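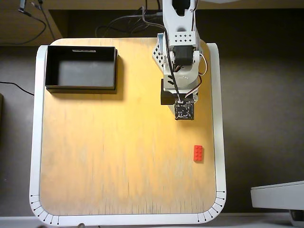
Petronella Xaba wrote to us that her mother stopped measuring after one week, as the morning numbers were always different and she thought the monitor was broken. Many readers have the same worry, so please read section 4 before you decide to return the device.

Home | Manuals | Blood Pressure | Skevby Upper Arm Monitor | Support

4 min read

Section 3. Taking your first measurements

The Skevby monitor is for adults who were asked by their doctor or nurse to follow their blood pressure at home. It does not replace a visit to the clinic.

3.1 Before you measure

1. Do not smoke, drink coffee or do exercise in the 30 minutes before the measurement.
2. Go to the toilet if you need to. A full bladder can make the result higher.
3. Sit on a chair with a back. Put both feet flat on the floor and do not cross your legs.
4. Rest quietly for five minutes. Please switch off the television also.

Note: If you take medicine for blood pressure, ask your doctor whether you should measure before or after the morning dose. Then keep to the same order every day.

3.2 Putting on the cuff

1. Take off thick clothing from the upper arm. Do not roll up a tight sleeve, it will press on the arm.
2. Slide the cuff over the hand and up, until the lower edge is 1 inch above the inside of the elbow.
3. Turn the cuff so that the air tube runs down the inside of the arm.
4. Close the cuff. You should be able to put two fingertips under it.
5. Rest your arm on a table with the cuff at the height of your heart.

CAUTION: Do not put the cuff on an arm with a wound, a drip or a dialysis shunt. If you had breast surgery or lymph nodes removed, ask your doctor which arm to use.

3.3 Measuring

1. Press START. The cuff fills with air and feels tight for a short time.
2. Do not speak or move until the cuff is empty again.
3. Write down both numbers, the pulse and the time.
4. Wait one minute and measure a second time. Write down this result too.

The memory keeps 233 results. After this the oldest one is deleted, so copy your results before they are lost. Owners of the older Fladow model must write every result by hand, as it has no memory.

CAUTION: If the result is above 180 for the upper number or above 120 for the lower number, and you have chest pain, trouble breathing, weakness or trouble speaking, call 911 at once. Do not wait to measure again.

Section 4. When the results are different each time

Blood pressure changes during the whole day, and a difference between two measurements is normal. Your doctor will look at the average of several days and will not judge by one single result.

1. Measure at the same hours, in the morning and in the evening.
2. Use always the same arm.
3. Check that the cuff size printed on the label fits your arm.
4. Take the monitor with you to your next visit and compare it with the one at the clinic.

Have the monitor checked after 3000 measurements, or earlier if it was dropped.

3 comments | 4 shares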